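Hand gripper set-up guide, Section 4: Slipping and dropped stacks

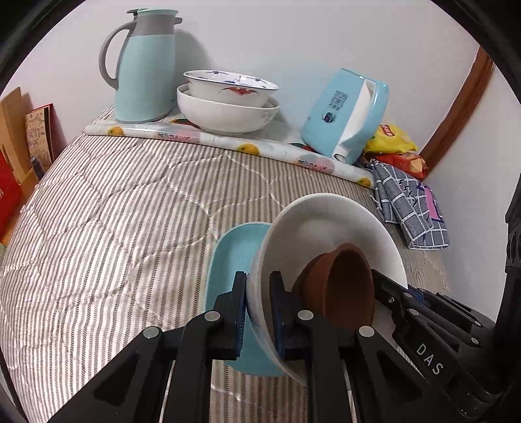
Fig. 4-1. Nested dishes held at the rim, one pad outside the stack, one pad inside.

Read this before you pick up more than one dish at a time. Replaces the March pages. If you still have the March pages, bin them, the closing order in there is wrong.

What went wrong

Hatwood site, nested pick, three items. The outer dish stayed in the fingers and the inner pot came out over the far side. Landed on tile. Cut hand during clean-up, minor. The log shows the grip was reported as "closed" the whole time. It was closed. It was closed on two of the three items.

Same fault was then repeated on the bench at Omow. 29 lifts, 4 drops, all of them the innermost item. No drops with single dishes. No error code in any of the 4, so don't wait for one.

Cause: the fingers pinch the walls they can reach. A small item sitting loose inside the stack may be held by nothing but the bowl it lies in. Tilt the gripper and it rolls.

4.1 Before you start

1. Power off the recorder. Leave the hand tool unplugged untill step 5.
2. Wipe both finger pads with a dry cloth. No soap, no alcohol wipes.
3. Check the ribs on each pad. Worn flat or peeling at a corner = replace the pair. Never one pad only.
4. Check the round screw caps on the side plates. Finger tight is not enough. A loose plate lets the finger twist under load and you will not see it happen.
5. Plug in. Open and close fully, empty, 3 times. Listen for a click on the way back. Click means go to 4.4.

NOTE: Pads from the Bakhtiari kit fit the fingers but are thinner. Don't mix.

4.2 Picking up a nested stack

1. Put the stack on something soft. Bed, folded blanket, foam mat. Not tile, not a glass table.
2. Clear a space on the side you will tilt toward.
3. Bring one finger down inside, the other outside. Go slow at the rim.
4. Close until both pads touch. Stop. Look.
5. Look at the innermost item. Is it touching the inner finger, or just lying next to it? If you can't tell, treat it as loose.
6. Close a bit more. Stop if you hear the dishes creak or grind.
7. Lift straight up, roughly 23 mm, and hold. Watch the small item, not the fingers.
8. If it shifts, lower the stack and open. Do not try to catch it with your free hand.
9. If it stays put, carry on. Keep the tilt small. Small means the inner item doesn't move, there is no angle to look up.

CAUTION: Pinch point between the pads. Keep fingers out of the bowl while the tool is plugged in.

CAUTION: Glazed and unglazed dishes grip differently. A test on one tells you nothing about the other. Run step 7 again for every new stack.

CAUTION: Never lift a nested stack over a person, a pet, or a hot drink. Includes your own feet.

4.3 If something drops

1. Don't close harder. This is what cracks the outer bowl.
2. Lower what's left. Open the fingers.
3. Unplug.
4. Pick up pieces with gloves and a dustpan. Check inside the fingers for chips, they wedge behind the pad and cut the next dish (and the next person).
5. Keep the recording. Do not delete the take, even if it looks useless. Mark it DROP and note which item fell.
6. Replace the pads if there is any chip or nick in the ribs.
7. Restart from 4.1.

NOTE: Only the stack counts as dropped if any part of it leaves the grip. "Outer bowl was fine" still gets logged.

4.4 Click or sticking on return

Most likely grit in the slide. Unplug, blow out with a hand pump, move the fingers by hand end to end. Still clicking, tighten the plate screws a quarter turn. Still clicking, stop using it and send it back to Morkusik with the screw caps on. Units came back without caps last time and the screws were all over the box.

Do not oil the slide. Oil gets on the pads, pads slip, and your back at the top of this section.

4.5 Still open

Software check for a loose inner item: not ready. The width reading can't see it. Until there is a fix, step 7 is the only check you have, so please do step 7.

Drop reports go to Sebastian Ciobanu, with the take and the pad age if you know it. Section revised 13th October.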